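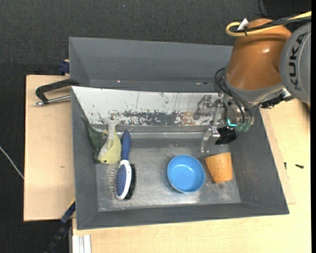 Bin Picking Good Practice Guide: progress report to Granström

Prepared by Ebbe Westerberg, Fullton workshop
Tue 22 February

Where we are

You asked us for a short set of house rules that anyone running a picking cell could follow without ringing me at dinner. The first draft had 40 rules. The second has 22, mostly thanks to people reading the first one aloud to each other in a sarcastic voice. I took the hint.

The draft now covers four areas: fixing things down, looking after cables, choosing objects, and writing up what went wrong. The last is the shortest and has caused the most arguing.

Fixing things down

The bin gets clamped to the boards before anyone powers up the arm. We had this as "should" and have changed it to "must". Clamps are checked at the start of each shift and after any knock, including the knocks people would prefer not to mention.

The draft also says loose hardware comes off the table before a run. There are still small screws lying on ours, so I would call compliance a work in progress.

Cables

Anything running along the arm is to be tied, with enough slack for the wrist to turn. Broltus reviewed this section and wanted a diagram for every joint. We settled on one diagram and a slow test move through the full reach, with a hand near the stop button.

Objects

Each set must mix hard and soft things, and at least one that rolls. A brush, a bowl, a cup and a soft fish make a decent spread, and the fish has done wonders for morale. Objects are placed by hand and never tidied between attempts - a rule I have personally broken.

Worn paint on the bin is allowed. Zolent asked whether we should respray. I'd sooner keep it, as customers' bins do not arrive fresh from the showroom either.

Writing it up

We have logged 2,006 picks under the draft rules. Of those, 318 were marked as failures, and 7 of the failures had "weird" as the full explanation. The log sheet now has tick boxes.

Money and timing

Spending is on budget, apart from clamps, which we keep buying. We still need your decision on who signs off changes to the rules once the guide is in use. The final version is due in May, and I would like to have your comments on the cable section well before then.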